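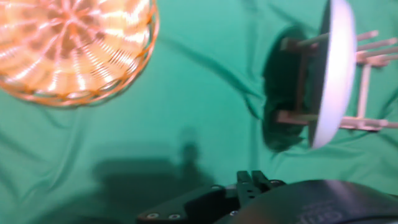
Takumi Arai used to stack his plates flat in the cupboard, eight or nine deep, and says he only ever ate off the top two. The rest stayed where they were until visitors came. Since he began keeping them upright on the worktop, he says, they all get used, and he has stopped holding up a pile with one hand while he pulls a plate out with the other.

His remarks were among the comments sent in to Konau during a home trial of Ateo, a small plate rack and basket set for kitchens with little cupboard space. Konau announced on 2/26/26 that the set will go on general sale in August, through its own website and through the Ní Chonaill household shops.

The set has two parts, a light wooden rack and a round woven basket. The rack has a rectangular base and eight upright pegs, set in two rows of four, and plates stand on edge between them. The basket is shallow, with a pattern worked into the weave, and is meant for the things that end up beside the plates: bread, fruit, folded napkins, small bowls, the lemon that has been there since Sunday. It can also go to the table.

Ateo will cost 38 euro for the rack and basket together. The rack will be sold separately at 28 euro. Konau does not plan to sell the basket alone at first, but says it will look at this again if enough people ask.

The company makes storage for small homes and has sold mostly hooks, shelves and drawer dividers until now. Ateo is its first product meant to stay out on the worktop, and Tadhg Mac Giolla, head of product at Konau, said that had made a difference to how it was designed.

"With a drawer divider you can get away with a lot," he said. "It's in a drawer. A plate rack is looked at every day, usually by someone who is waiting for the kettle. We made the first ones too big. They were good racks, but they took up the spot where people chop things, so they got moved to the top of the fridge and then they weren't used."

The final version holds everyday dinner plates and side plates. It is not intended for deep bowls, which lean, or for serving dishes and heavy oven plates. Konau says cups and glasses should be kept elsewhere as well.

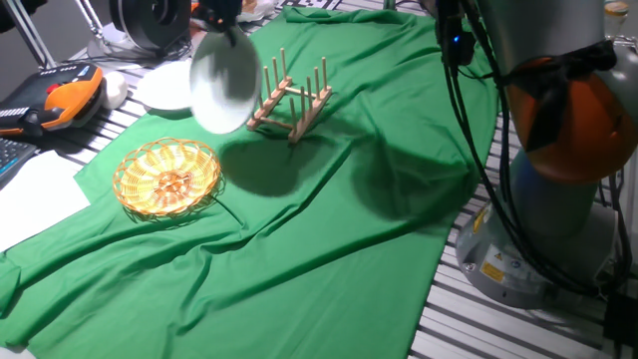 Two plates, with a woven basket and wooden rack on a green cloth.

The trial took in almost 80 homes, most of them flats and small terraced houses. Each was sent a rack and a basket and asked to use them however they liked for seven weeks. Konau sent no instructions beyond a note on cleaning. At the end people filled in a form and, if they wanted to, wrote a few lines of their own.

Most kept the set next to the sink. Others put it on the kitchen table and laid meals straight from it. Several used the rack on a shelf inside a cupboard, where they said it let them reach a plate at the back without lifting the ones in front. One household kept two large plates in it and the post. Another gave the basket to the children for clothes pegs and asked for a second one.

The forms also brought complaints, and Konau says two of these led to changes. The first was about putting plates in. People who came at the rack from above, with the plate held by its top edge, sometimes caught a peg on the way down. The tops of the pegs on the sale version have been rounded off so that a plate slides past them. The second was about the rack moving on smooth worktops when it was empty or had only one plate in it. Small pads will now be supplied in the box, to be stuck underneath by anyone who wants them.

A third complaint has not been dealt with. Some people wanted the slots closer together so that more side plates would fit. Konau tried this and found that dinner plates touched one another when they were put away in a hurry, and it has kept the wider spacing.

"If you narrow it you get one more plate and a lot more noise," Mac Giolla said. "I'd sooner have the quiet. My own kitchen is under a bedroom."

Baskets drew fewer comments than the rack. Those who wrote about them mainly asked how they should be washed. The answer is that they shouldn't be soaked. Crumbs can be shaken out or brushed out with a dry pastry brush, and marks wiped with a damp cloth and left to dry in the open. The rack can be washed by hand in warm water with a little washing-up liquid. Neither part should go in the dishwasher.

Konau advises drying plates with a tea towel before they go in the rack, or standing the rack on a folded cloth or tray if plates are going to be left to drain. A cloth also keeps the feet off the worktop and catches anything that falls from the basket. Any washable cotton cloth will do. It need not lie flat as long as the rack stands level on it.

Ní Chonaill, which has stocked Konau shelves since it opened its shop in Plolludance, will have the set in all its branches from the first day of sale. The Plolludance shop will also keep one out on a table with plates beside it, so that customers can try putting them in and taking them out. Staff there suggested the idea after people kept asking whether their own plates would fit. Customers are welcome to bring a plate from home.
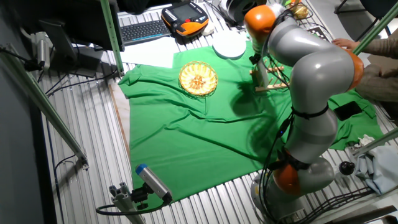
The basket and rack with a plate at the back of the cloth.

Konau has put together some short advice on setting up a plate rack, based on what people in the trial told it. The advice applies to most upright racks and will be printed on the inside of the Ateo box.

Choose the place first. Put the empty rack down and leave it for a day before filling it. If it has been pushed aside by the evening, try another spot.

Leave room on one side for your hand. Plates are easier to lift out when you can take hold of the edge, and a rack tight against a wall or a bread bin makes that awkward.

Keep the large plates together at one end and the small ones at the other. Mixed sizes hide each other, and the small ones get knocked.

Put the plate you have just washed at the back and take the next one from the front. This spreads the wear across the whole set.

Leave a slot free. A full rack is slow to use, and there is nearly always one more plate on its way from the table.

Set the basket to the side of the rack and a little forward of it, where you can drop things in without reaching over the plates.

Several people in the trial wrote that the set had made them sort out the rest of the cupboard. With the everyday plates gone there was room to see what was behind them, and bags of odd saucers and lids without pans were given away or thrown out. Arai was one of those. He found two cake tins and a gravy boat he had bought twice.

Orders can be placed on the Konau website ahead of the August sale, and will be sent out in the order they come in. Payment is taken when the set is sent. Racks and baskets can be returned unused within 28 days, in the box they came in. Ní Chonaill will not take orders in advance, but its shops will keep a list of customers who would like to be told when the first sets arrive.

Replacement pegs will be sold in pairs. They push into the base and need no glue. Konau says this was asked for by its own repairs desk, which already sends out spare brackets and screws for its older shelves.

A larger rack is being considered for next year. No decision has been made on the size or the price, and people who took part in the first trial will be asked if they would like to take part in another.

Notes for editors

Ateo is sold as a set (rack and basket) at 38 euro, or as a rack alone at 28 euro. Prices include tax but not delivery.

Plates and cloths are not included.

Sets can be lent for review from June. Please say whether you would like the rack alone or the rack and basket, and allow a week for delivery.

Tadhg Mac Giolla is available for interview on weekday mornings. Requests should go to the Konau press desk through the contact page of the company's website.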